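Clilteck bringt Handgreifer-Set Skurkik in den Verleih

Aufnahme von Trainingsdaten für Roboter jetzt auch tageweise buchbar

Clilteck bietet sein Handgreifer-Set Skurkik ab Dezember zur Miete an. Bisher war das System nur zum Kauf erhältlich. Das Angebot richtet sich an Forschungsgruppen und Hersteller, die Bewegungsdaten für Roboterarme in möblierten Räumen aufnehmen wollen, ohne dafür einen Roboter aufzustellen.

Ein Set umfasst zwei Handgreifer, die zugehörigen Kabel, die Aufnahmesoftware Zuvix und einen Transportkoffer. Eine Person führt beide Greifer und erledigt damit gewöhnliche Handgriffe, etwa das Öffnen von Schubladen oder das Einräumen von Regalen. Zuvix ordnet die Aufnahmen beider Hände einander zu und gibt sie in einem einheitlichen Format aus.

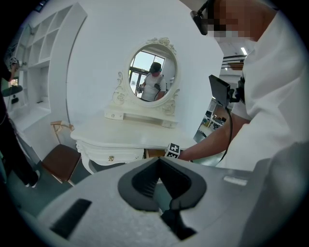 Die Miete beträgt 142 Euro pro Tag und Set. Die Mindestmietdauer liegt bei zwei Tagen. Versand, Rücksendung und die Lizenz für Zuvix sind im Preis enthalten. Wer das Set nach der Miete kauft, bekommt die gezahlte Miete angerechnet.

"Viele Anfragen kamen von kleinen Gruppen, die nur für ein einzelnes Projekt Daten brauchen", sagt Vaida Avotiņš, Produktleiterin bei Clilteck. "Für die war der Kauf zu teuer, und wir mussten oft absagen."

Vor dem Start des Verleihs hat Clilteck die Software überarbeitet. Die Kalibrierung läuft nun über eine geführte Abfolge und muss nur beim Wechsel des Raums wiederholt werden. Fehlerhafte Durchgänge lassen sich direkt nach der Aufnahme markieren und später gesammelt löschen.

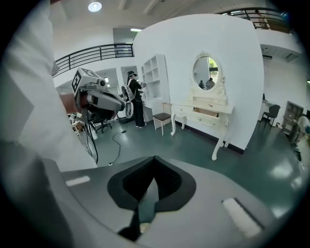 Zu den ersten Kunden gehört der Datendienstleister Chantharasri, der das Set für Aufnahmen an Wohnmöbeln einsetzt. "Die Einweisung neuer Leute dauert bei uns einen Vormittag", sagt Projektleiter Rasmus Pärn. "Beim Kabel würden wir uns eine längere Variante wünschen." Clilteck will ein längeres Kabel als Zubehör nachliefern. Einen Termin gibt es dafür noch nicht.

Buchungen nimmt der Vertrieb von Clilteck schriftlich entgegen. Bestandskunden erhalten die neue Version von Zuvix ohne Aufpreis über die Updatefunktion der Software.

Pressekontakt:
Clilteck, Unternehmenskommunikation
Damián Olivares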